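Zekdale compartment tray, orange finish. Reviewed 11/23/24.

Bought to replace a drawer full of loose socks. I compared it with the Oken felt divider I had been using and with a Vuveo plastic insert lent to me by Brenda Sepúlveda. Test period was 22 days, first on an open tabletop and then inside a dresser drawer.

**Construction.** Wood, rectangular, divided into a grid of small square cells. The dividers on my unit are fixed. Corners were square when checked against a machinist's square. One divider had a rough top edge that snagged a thin dress sock on the first day; 220-grit paper took care of it in a minute or so. The finish left no color on a damp white cloth after 100 strokes.

**Fit.** Cell size is the limiting factor. A pair of mid-calf cotton socks, rolled from the toe, sits below the divider and stays closed without folding the cuff over. Heavy wool hiking socks stand proud of the cell and prevent a shallow drawer from closing. Ankle socks fit two pairs to a cell, though the lower pair is then hard to get at. Ties work well if coiled loosely. Belts do not work at all.

Dark items are easier to tell apart in this tray than in the gray felt of the Oken. Black rolls against the orange cell bottoms are visible from across the room, and so is an empty cell, a useful prompt on laundry day.
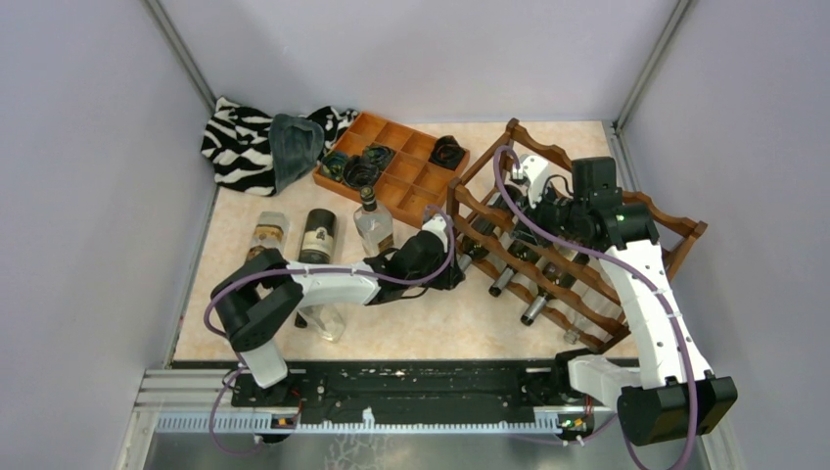

Does the tray need to be fastened down inside a drawer? In a drawer with less than a finger's width of clearance it stays put; in a wider one, use a strip of shelf liner underneath.

**Handling.** Light enough to lift out with one hand when half full. On a smooth tabletop it slides if pushed at one end. The base has no feet or pads, and I would add four felt dots before using it on a surface that scratches. Lint collects in the cell corners and a vacuum nozzle will not reach it. A dry 1-inch paintbrush does.

**Compared.** The Oken is cheaper and folds flat, but its walls had bowed after 6 months and the cells no longer held their shape. The Vuveo insert is rigid and washable. Its cells are deeper, so it takes wool socks, and it rattles whenever the drawer is opened. I returned it to Brenda after a week.

**Rating.** 70 out of 100. Points deducted for the rough divider, the missing feet and the cell depth. Amin lists a deeper version for March, and I will measure that one when it arrives.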